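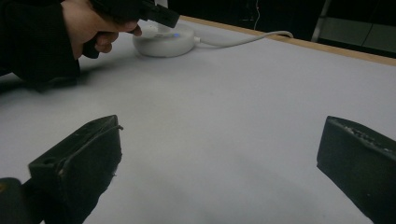 Bench, hand-held gripper view. White puck with blue indicator lit, cable running off the back of the table, black handheld device coming in from the left.

Mar 29, 2023 – chore bench, small electronics

Entry covers the puck task and what is left over from the cable work. Boglárka Dudás has the policy side and will write up training separately.

Question for this block is the same one we started with in October: which of the small jobs around a house or a shop can be handed to a two-finger machine now, with no fixture and no one standing by. Laundry and dishes get the attention. I am more interested in the jobs with a wire attached, as every bench and kitchen counter has several of them and they are always in the way of some other job.

Task as defined: low round white device on a pale tabletop, thin cable out of one side. Move it to a marked spot, leave it flat, do not pull the cable, do not press or scrape the top. A person does this one-handed while talking.

Notes on the object.

The casing is smooth and slightly glossy with a rounded rim. Low profile, so the fingers have little side wall to close on. Closing above the widest part of the rim makes it squeeze out downward, and closing below means the tips run along the tabletop. The second is the right grasp, but it needs a height estimate better than what we get from a single view of white plastic on an off-white surface. Depth on that pairing is poor. Segmentation finds the shadow at the base more reliably than the edge of the casing. Kuo-hua Ko suggested using the shadow on purpose. I don't like it, it will break the first time the lights move.

The cable leaves through a short collar. The collar is the one feature that gives orientation, apart from the indicator. A grasp that lands a finger on the collar is counted as a failure even if the puck gets where it should, and I would like to keep that rule. Whoever does the scoring next should not relax it.

Results, Rikov controller, stock finger pads, 12 attempts:
- placed flat, cable not loaded: 3
- everything else: failed or stopped by hand

Failures were mostly slip at lift. Two were the cable catching on the wooden border at the back of the table while the arm carried on. The arm has no idea a cable is there. It reads a small side force at the wrist and treats it as noise, because the threshold was set for rigid objects. Lowering the threshold gives false stops on every free move. Needs a separate estimate for tethered objects, with the anchor side given as an input to begin with.

Sliding is better than lifting for this shape. Push with closed fingers, low, on the side away from the collar. Tried by hand with the gripper tool and it felt easy, which says little, since I was correcting by eye the whole time. It does suggest that the hardware is adequate and the control is where we are short.

Second item, hands near the work. Any useful version of this has a person reaching into the same space, holding something over the same object. The Sadau detector handles bare hands well enough. A black sleeve and a black tool against a dark background is a hard case for it, and it should be in the test set. Thibodeaux people claim their newer model deals with it. Have not seen numbers.

Timing. Limit per attempt is 700 in controller ticks. The successful ones used most of that on approach. Dropping the limit to 500 would have cut off all of them, so leave it alone until the approach is fixed.

Where this leaves the question: for a loose rigid object on a clear table, yes, with the usual caveats. For the same object with a thin cable on it, no. I would not let the current setup tidy a desk with anything plugged in. Travinden want a statement on shop-floor readiness for their packing stations, and my draft answer is that the cable work stays with people for now – the rest can be discussed.

To do
- Matte tape ring on a spare puck, repeat the grasp set, compare depth.
- Softer pads, lower tip profile. Check clearance at the tabletop first.
- Push primitive with anchor side as an input (Kuo-hua).
- Dark sleeve, dark tool cases for the detector set (Boglárka).
- Log wrist force at full rate. Current log is decimated and useless for the snag events.
- Round over the back border or cover it – decide after the force logs, as a snag we can reproduce is worth keeping for now.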